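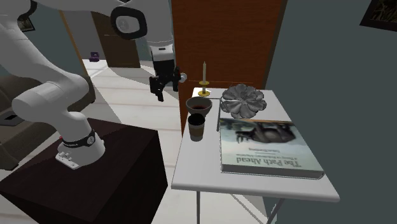
The Click

The Gonley Pandero had no engine noise, no key, no gearshift and, by the time marketing was through with it, no door handles that a person could find in the dark. What it still had was a turn signal. The law insisted on one.

Despina Kneževič had been hired to make the sound it made.

"It should say arrival," said Damir Kolev, who was in charge of brand feeling and had a glass office to do it in.

"It should say left," said Despina.

"Arrival, to the left."

She wrote that down, since he was watching to see if she would.

She had come to Gonley from eleven years of recording footsteps for television, where people told her things like "heavier" and "he's a priest now." It was honest work, and the checks were late. Gonley's checks were on time and its people said things like "sonic handshake." She had a bedroom-sized studio with gray foam on the walls, a parking spot, and a window that looked out on the parking spot. In it sat her own car, a rusting Stondix wagon with a cracked tail lamp, which the front desk had asked her more than once to park facing the other way.

By the end of spring she had made 32 clicks. There was a walnut. There was a ballpoint pen slowed down until it sounded like a man putting a cane on a marble floor. There was a drop of water in a steel bowl, which the test drivers liked until they'd been stuck at a long light, after which every one of them wanted the restroom.

Abdelkrim Belkadi from engineering came by to hear the lot. He sat on the floor with his back against the foam and his eyes closed, and Despina thought he had fallen asleep until he held up a finger.

"That one. Go back."

"That's a mousetrap."

"It makes me want to turn."

"It makes you want to leave."

"Same thing, in a car," he said.

Damir killed the mousetrap on the grounds that it was a mousetrap. Despina pointed out that the customer wouldn't know. Damir said the customer would know in his heart, and went to lunch.

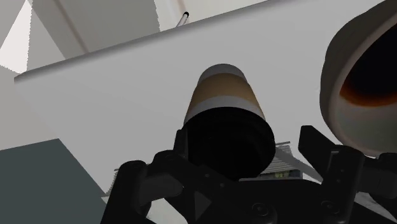
The Clinic

In the business they call it a clinic when strangers are paid in gift cards to sit in a car that isn't finished. Gonley held its clinic in a hotel ballroom with the curtains drawn. The Pandero stood on a carpet the color of oatmeal, and the strangers got in, shut the door, tried to find the handle, and were let out.

Despina sat behind a screen with Rocío Bermúdez, who ran these things and had the calm of someone who had once watched a grown man cry over a cup holder.

"They'll say they hate it," said Rocío. "Then they'll rate it a 5. Don't look for a pattern. I looked for one all through my thirties."

There were 3 clicks left by then: the cane, a cello string plucked with a coin, and something Damir had bought from an agency called Nedeljković, which had sent it in a velvet box. The velvet box held a memory stick. The memory stick held a noise like a rich person setting down a spoon.

The first stranger was a retired dentist. He signaled left. He signaled right. He signaled left again with his ear against the dashboard.

"Is it on?" he asked.

That was the spoon. It went on being the spoon all morning. A school bus driver asked whether it came any louder. A young couple thought the car was locking itself and stopped talking. A woman with a large purse listened to the cello for a while and said it was very beautiful, and that if she had to hear it all the way to her sister's she would drive into the river.

"And this last one?" said Rocío into her microphone, and played the cane.

The woman considered. "Who's coming?" she said.

Damir wrote "arrival" on his pad and underlined it.

The Decision

Ilham Bensaid ran the company, and she gave the matter 2 minutes between a call about batteries and a call about the call about batteries. She heard the spoon. She heard the cello. She heard the cane, and glanced at the door.

"What does a normal one sound like?" she asked.

Damir laughed, in case it was a joke.

Despina said she could get one. She took her recorder down to the parking lot, got into the Stondix, and switched on the left signal. Because of the cracked lamp it went a little fast on that side, with a dry tick and a lower tock and a faint buzz behind them, like a fly that had settled in for the winter. She let it run. The man at the front desk came out to ask if she was leaving. She shook her head, and he stood there politely, waiting to see which way she would go.

The Pandero went on sale in October. The brochure gave the turn signal a page of its own, cream paper, no picture, and called it a heritage sound, developed over many months. Damir wrote it himself.

Despina got a bonus and had the tail lamp fixed. It ticks slower now. She doesn't care for it.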